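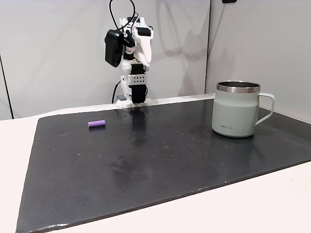 Skemolis asks fantasy leagues to stop trusting projected points

Skemolis, the fantasy football record-keeper, will open its projection archive to all users in August, in time for most drafts. The archive holds 591 weekly player forecasts from last season, each set beside the score the player went on to post.

The company makes no claim that its own numbers come out well. Its forecasts missed by more than 7 points in 400 of those 591 cases, and the misses were worst for running backs who share the work with a team-mate. Managers who started a player on the strength of a gap of 2 points between projections were, on this evidence, leaning on very little.

"We have sold projections for years and we doubt most of them," the company said in a statement. "A decimal point makes a guess look like a measurement. We would like people to see the guess."

The archive can be sorted by position and by week. Injured players who left a game early are included — taking them out would have flattered the results. Kickers and team defences are missing, as Skemolis did not forecast them last season.

Two league hosts, Barent and Baltuleo, will link to the archive from their draft rooms. Skemolis has not tested whether reading it helps anyone to win, and does not expect to find that it does.

The archive is free. Weekly projections for the new season remain part of the paid Saludo plan, at the same price as before, and will carry a range instead of a single figure.

Press questions can be sent through the contact form on the Skemolis website.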